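Search the forums Go Advanced search
Filed under: Workshops & Shared Spaces > Floors, Lights and Fittings
5 min read

Painted floor in a shared workspace, would you do it again?

cork_and_twine
Hello all. We are taking on the ground floor of an old unit in Corkholm, one big room with desks at the back and open floor in front, and I've been put in charge of what goes underfoot (I once tiled a bathroom, so apparently I'm the expert!). The slab is bare concrete, patched all over, and it sheds dust like nobody's business. I have 186 square metres to cover and a budget that would make you weep. Carpet tiles are out, and proper resin came back at a price I won't repeat. So that leaves paint, ideally a colour, as I can't face grey on grey all winter. Has anyone lived with a painted floor under office chairs? And does a strong colour drive you mad after a while?

Inder
Welcome! We did ours in a blue-green and I'd do it again tomorrow. It cheers the whole place up, particularly on dark afternoons, and visitors always remark on it before they've even got their coats off. Two coats of a two-part floor paint over a primer, rolled on with long-handled rollers, and a very sore back for the best part of a week. Do spend the money on a decent vacuum for the preparation. We swept the first section, thought it looked lovely, and had the paint come up in sheets by the spring.

B. Jalali
I'm going to be the misery here, sorry. Painted floors look marvellous for a year and then the chairs get at them. Ours wore through in neat half moons behind every desk, and touching up never matches, however carefully you keep the tin. If the money is tight I would seal the concrete with a clear hardener, live with the grey and put your colour on the walls, where nobody is going to wheel about on it.

Inder
Behrouz, was that with hard castors or soft? We changed all ours to the soft rubber sort before anyone sat down and the wear is nothing much. A set of five costs less than a decent lunch.

B. Jalali
Hard, I'll admit. But try getting 42 people to change their castors! Half of them bring their own chair.

cork_and_twine
This is all so helpful, thank you both. The walls are mostly windows and pipes so there isn't a great deal to paint there, sadly. Inder, did you take the colour right under the desks or stop short? And while I have you, what are you all doing about lights? We have a high ceiling and a lot of people's screens to think of.

frandsen_joiner
Go right under the desks, please, or you'll regret it the first time somebody moves one. And they always move one.

On lights, I fitted out a place with a gallery some years back and the mistake I made was treating it all as one ceiling. The tall part wants big fittings well up out of the way, and the low part wants something smaller and kinder, otherwise whoever is sitting there gets a hot head and a headache. I also put the railing in a pale colour, which showed every handprint. Go dark on railings, that's my one piece of hard-won wisdom.

Ditte Ragnarsson
Hello, I look after the floor plan at Drusesum (and the lost property, and the kettle), and as ours is green I thought I'd better join in. We have fluorescents in the high part and little round recessed lights where the ceiling drops at the back, very much as Frandsen says, and the mezzanine railing is black.
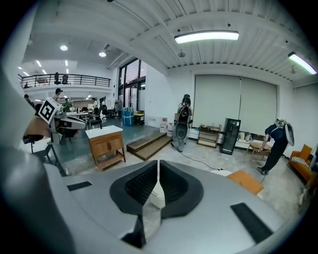 Drusesum, 8 July 2022

The green is really a teal, and it comes forward from the desk area into the open part, which I love, though I was dead against it when it was suggested. I'd wanted a sensible stone colour! What won me round was seeing it with the ribbed white ceiling overhead, which can look a bit like a cold store on its own. It does get crowded at the back with all the desks and black chairs, so if I had my time again I'd leave a wider walkway there. We mop with plain warm water and a drop of washing-up liquid. The whole job came to 866 in paint and primer, labour being ourselves and a great many sandwiches.

B. Jalali
All right, that is a handsome colour. I still want to hear about the floor under those chairs in a few years' time.

Ditte Ragnarsson
Ask me next May, Behrouz, and I'll get down on my hands and knees and look!

cork_and_twine
Oh, I'm sold on teal. I'm going to order a small tin and do a patch by the door, then leave it a few weeks with people tramping over it before I commit. Inder, could you tell me which primer you used when you get a minute?

Inder
Will do, the empty tin is still in the shed somewhere. I'll have a rummage tonight.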